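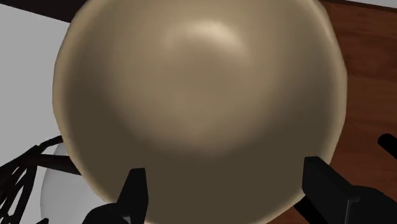

Why did the gripper keep dropping the bowl after we raised the grip force?
The force was never the problem. The collision shape of the bowl was wrong, and the fingers were closing on a wall that sat a little outside the one we could see.

I lost most of June to this. The task in our simulator is simple: pick up a large beige bowl and move it. Out of 111 runs in the first batch, 30 ended with the bowl on the floor. The logs said contact on both fingers every time, so I blamed friction and then force. I took the limit up in steps and the drops got more violent — one bowl left the table fast enough to trip the velocity check and stop the whole batch.

Evelien Timmermans asked me to draw the collision mesh over the visible one. The visible bowl is a bit faceted at the rim but fine. The collision version had been simplified by our import script, Dumorico, which filled in the hollow and pushed the wall outward. Squeezing harder on a solid lump with sloped sides just shoots it away.

I rebuilt the mesh in convex pieces and put the force back where it started. Steps per run went up to 2,415, over our old cap of 2,000, so I had to raise that too. Jeanine Aerts is checking the other dishes that came through the same script. The mugs are next.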